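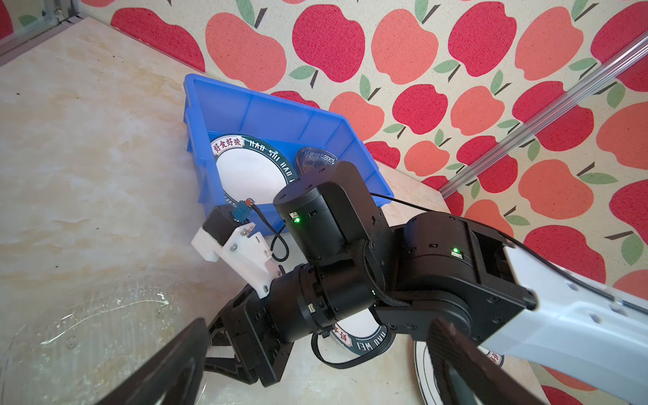
Atallah control software: progress report to Lonby, October

Work this period went into the two-arm planner and the wrist camera pipeline. The test task is still dish sorting, with plates on the tabletop and a blue crate as the target.

Planning
The old planner treated each arm as a fixed obstacle for the other. That has been replaced with a shared schedule, so both arms can move in the same workspace. Cables are now modelled as a padded volume along each link. This is conservative and it rules out some good paths near the crate. We plan to tighten it next.

Perception
The plate detector was retrained on 3090 labelled wrist images. Dark green rims are found reliably. Clear plastic is not - bowls are still missed when a gripper finger covers part of the rim. The apple wallpaper gave false detections early on, and masking everything above the table plane fixed most of them.

Tooling
Flever, our log replay tool, now plays both arms on one clock. We replayed 109 runs and found 12 planner stalls. Nine are fixed. The other 3 come from late camera messages and remain open.

Budget and next steps
Spending is on plan. The merge with the Kivov driver branch has slipped and will carry over. Next period we will work on clear objects, then on handing a plate from one arm to the other.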